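Start Wohnen Werkstatt Garten Archiv Suche

Dübellöcher verschließen, ohne dass die Wand hinterher Pocken hat

Februar, von Vandana Dhillon

Wer auszieht, lernt seine Wände noch einmal neu kennen. Wo das Regal hing, sind acht Löcher, obwohl das Regal nur vier Schrauben hatte.

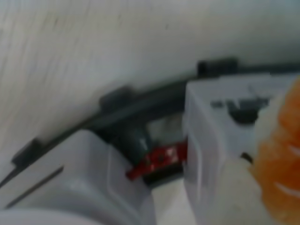

Die anderen vier stammen aus der Phase, in der man noch glaubte, eine Wasserwaage sei etwas für Leute ohne Augenmaß. Ich habe in den letzten Jahren drei Wohnungen übergeben und mich jedes Mal ein bisschen weniger blamiert. Was ich inzwischen kann, steht in diesem Text. Er handelt von gewöhnlichen Innenwänden mit Putz oder Gipskarton. Wer in Stuck gebohrt hat, möge bitte jemanden anrufen, der das gelernt hat.

Was man braucht

Eine Tube oder einen Eimer Füllspachtel für innen, zwei Spachtel (einer schmal, einer breiter als die eigene Hand), Schleifpapier, einen Pinsel, eine Sprühflasche mit Wasser, eine Zange, Malerkrepp, einen Staubsauger und eine Taschenlampe. Dazu Wandfarbe. Zur Farbe komme ich noch, sie ist der eigentliche Gegner.

Ich nehme seit Längerem den Fertigspachtel von Nodex, weil es den im Laden unten an der Straße gibt. Das ist mein ganzes Auswahlverfahren. Pulver zum Anrühren ist billiger, bindet aber immer genau dann ab, wenn das Telefon klingelt. Für große Löcher nehme ich es trotzdem, denn es sackt weniger nach.

Zahnpasta steht nicht auf der Liste. Ich weiß, dass Ihr Schwager damit gute Erfahrungen gemacht hat. Sie schrumpft, sie vergilbt, und der Flur riecht nach Minze.

Erst einmal hinaus mit den Dübeln

Drehen Sie eine passende Schraube ein paar Umdrehungen in den Dübel, packen Sie den Kopf mit der Zange und ziehen Sie gerade heraus. Gerade ist wichtig. Wer hebelt, hat anschließend einen Krater und darf beim Abschnitt über große Löcher weiterlesen.

Manche Dübel wollen nicht. Das sind in der Regel die, die an der Wand hingen wie ein Milchzahn, solange noch etwas Schweres daran befestigt war. In diesem Fall schneide ich den Kragen mit dem Cutter ab und schlage den Rest mit einem Stück Rundholz tiefer ins Loch, mindestens 4 Millimeter unter die Oberfläche. Bei Gipskarton verschwindet er dann im Hohlraum und beginnt ein neues Leben. In massiven Wänden bleibt er stecken und wird überspachtelt.

Bevor Sie schlagen oder schneiden: Brille auf. Putzkrümel fallen nach physikalischen Gesetzen immer in Richtung Gesicht.

Das Loch vorbereiten

Rund um ein Bohrloch steht meistens ein kleiner Wulst aus Putz oder Farbe hoch. Man sieht ihn kaum, bis gestrichen ist. Dann sieht man nur noch ihn. Drücken Sie ihn mit dem Griff des Spachtels vorsichtig nach innen oder schneiden Sie ihn flach ab. Eine leichte Mulde ist erwünscht.

Danach saugen Sie das Loch aus. Auspusten geht auch, verteilt den Staub aber auf Ihren Augenbrauen. Zum Schluss einmal mit der Sprühflasche hinein, damit der trockene Putz dem Spachtel das Wasser nicht entzieht. Bei Gipskarton lasse ich das Sprühen weg, die Pappe quillt sonst auf.

Füllen

Nehmen Sie wenig Masse auf den schmalen Spachtel und drücken Sie sie ins Loch, von mehreren Seiten, bis nichts mehr hineingeht. Dann ziehen Sie den Spachtel einmal flach und mit Druck darüber. Einmal. Die Versuchung, noch siebenmal darüberzustreichen, ist groß und führt zu einem Fladen von der Größe einer Untertasse, den Sie später wieder herunterschleifen.

Jetzt warten. Auf meiner Tube stehen 90 Minuten, und bei normalen Bohrlöchern im geheizten Zimmer reicht das auch. Mein Keller hat diese Tube nie gelesen, dort lasse ich alles über Nacht in Ruhe. Dunklere Stellen in der Masse bedeuten, dass sie innen noch feucht ist.

Beim Trocknen sackt der Spachtel ein Stück ein. Das gehört dazu. Eine zweite, sehr dünne Schicht mit dem breiten Spachtel gleicht es aus, und wer an dieser Stelle abkürzt, findet am Abend bei Lampenlicht lauter kleine Teller an der Wand.

Große Löcher

Alles, in das ein Finger passt, wird in mehreren Lagen gefüllt. Jede Lage muss fest sein, bevor die nächste kommt. In Gipskarton klebe ich bei größeren Schäden ein Stück Gittergewebe über die Öffnung und spachtele darüber, nach außen immer dünner werdend. Zeitungspapier als Füllstoff ist verbreitet und hat mir immerhin einmal verraten, wann die Vormieter ihr Hochbett abgebaut haben. Fest wird es davon leider nicht.

Schleifen

Mit 120er anfangen, mit 180er oder 240er aufhören. Mein Nachbar Lalit Tripathi schleift bis 400 und behauptet, er spüre den Unterschied. Das mag sein, aber die Farbrolle legt danach eine Struktur darüber wie eine Orangenschale, und seine ganze Feinfühligkeit ist zugedeckt.

Wickeln Sie das Papier um einen Schleifklotz und schleifen Sie mit leichtem Druck kreisend. Fenster auf, Tür zu, Staubmaske auf. Dann die Taschenlampe flach an die Wand halten. Streiflicht ist gnadenlos und sagt die Wahrheit über jede Kante. Wenn die Stelle keinen Schatten mehr wirft, ist sie fertig. Bleibt ein Schatten, noch einmal von vorn, nur mit weniger Masse.

Den Staub wischen Sie mit einem kaum feuchten Tuch ab und lassen alles trocknen.

Die Farbe, der eigentliche Gegner

Weiß ist keine Farbe. Weiß ist eine Meinung. Das Weiß an Ihrer Wand hat mehrere Winter Heizungsluft und mindestens eine Fonduephase hinter sich, das Weiß im Eimer kommt frisch aus der Fabrik. Nebeneinander sehen sie aus wie zwei Leute auf einem Passfoto.

Haben Sie noch einen Rest der alten Farbe, nehmen Sie den, gut umgerührt und notfalls durch eine Strumpfhose gesiebt. Haben Sie keinen, probieren Sie erst in einer Ecke hinter der Tür. Trocknen lassen, bei Tageslicht ansehen, dann entscheiden.

Gespachtelte Stellen saugen stärker als der Rest der Wand. Ich tupfe sie deshalb erst mit Tiefengrund oder verdünnter Farbe vor. Beim eigentlichen Anstrich nehme ich eine kleine Rolle, keinen Pinsel, und rolle die Ränder fast trocken aus, damit kein Rahmen entsteht. Bei ein oder zwei Löchern geht das gut. Bei einer Wand mit Galeriehängung streichen Sie bitte die ganze Wand, von Ecke zu Ecke. Man verliert einen Nachmittag und spart sich eine sehr lange Diskussion bei der Übergabe.

Muss ich das alles überhaupt?

Ob Sie beim Auszug Löcher schließen müssen, hängt vom Mietvertrag ab und davon, wie viele es sind. Ich bin keine Juristin und will hier auch keine spielen. Fragen Sie im Zweifel beim Mieterverein nach, bevor Sie sich den Arm auskugeln. Ich kann nur sagen, dass bei meiner letzten Wohnung 1.000 Euro Kaution im Raum standen und der Hausverwalter eine eigene Taschenlampe dabeihatte.

Löcher in Fliesen sind ein anderes Thema. Mit normalem Spachtel sehen sie immer nach Loch mit Spachtel aus.

3 Kommentare

Naveen Pant
Das mit der Strumpfhose funktioniert übrigens tadellos. Man sollte nur vorher fragen, wessen es ist.

Ritu Bisht
Hält in so einem gefüllten Loch später wieder ein Dübel? Ich habe beim Garderobenbrett ausgerechnet die alte Stelle wieder erwischt.

Vandana Dhillon
@Ritu: Für ein Bild ja, für eine Garderobe mit Wintermänteln würde ich ein paar Zentimeter daneben bohren. Fertigspachtel ist zum Anschauen gedacht, der trägt kaum etwas.

Älterer Beitrag Neuerer Beitrag Nach oben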